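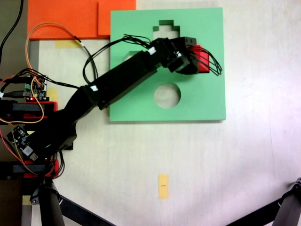 Clondero Shape Boards: Progress Report to the Rastel Fund

Home | Projects | Reports | Grants | Contact

7 January 2025

1. Summary

The Fund awarded Floken a grant to produce large shape-sorting boards and matching blocks for nurseries and day centres. The project remains on schedule and within budget.

2. Boards and blocks

The green board has been adopted as the standard pattern. It is large and nearly square, and its cutouts include a round hole and a stepped, cross-like shape. Blocks are supplied in bright colours, red among them, so that they stand out against the board and on a pale tabletop. The stepped shape was retained after staff at two centres reported that children returned to it more often than to the round one.

To date 412 boards have been finished and 3,069 blocks have passed inspection. A further 200 boards are awaiting a final check of their edges.

3. Expenditure

Spending on materials stands at £1,132 below the agreed figure for the period. We request permission to carry this sum forward to meet the cost of replacement blocks, which centres have asked for more frequently than was expected.

4. Matters outstanding

Delivery of storage bags from Mạc was delayed, and boards sent out before the end of the year were wrapped in paper. The bags have now been received and will be forwarded to the centres concerned.

The wording of the safety leaflet is still under review.

5. Next period

The remaining boards will be issued by April. A full statement of accounts will be submitted in the same month, together with the written comments received from participating centres.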